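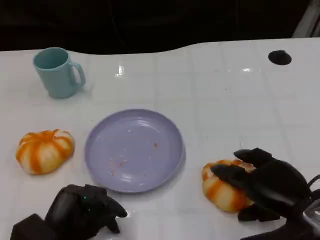
La entrada 32

Nasrin Naseri publicó la entrada a las tres de la madrugada y recargó la portada. No salía. Vació la caché, volvió a cargar y seguía viendo la anterior, una crónica de julio sobre el mercado de Brarnumstead.

Abrió el foro de Raritz, la plantilla que usaba desde el principio, y escribió: «La entrada existe, tiene dirección, pero no aparece en el índice». Adjuntó los ajustes y esperó.

La respuesta llegó en 15 minutos. La firmaba Jianhua Long.

«Mira la fecha de publicación».

La miró. Estaba bien. La cambió por otra, guardó, la dejó como antes. Nada.

«Mira ahora el autor».

En el campo del autor ponía Liao. Nasrin no conocía a nadie con ese nombre y el blog solo tenía una cuenta, la suya. Buscó en la lista de usuarios y no lo encontró. Probó a corregir el campo — el cursor entraba, las letras no.

«¿Quién es Liao?», preguntó.

Long tardó más esta vez.

«El que llevaba el blog antes. Compraste el dominio a Bradis, ¿verdad? Ellos no borran las bases de datos».

Nasrin bajó al final de la tabla de entradas. Las suyas acababan en la 32. Debajo había otra, con el número 3675, en borrador, sin título. La última modificación era de hacía un minuto.

La abrió. El texto tenía una sola línea y todavía se estaba escribiendo.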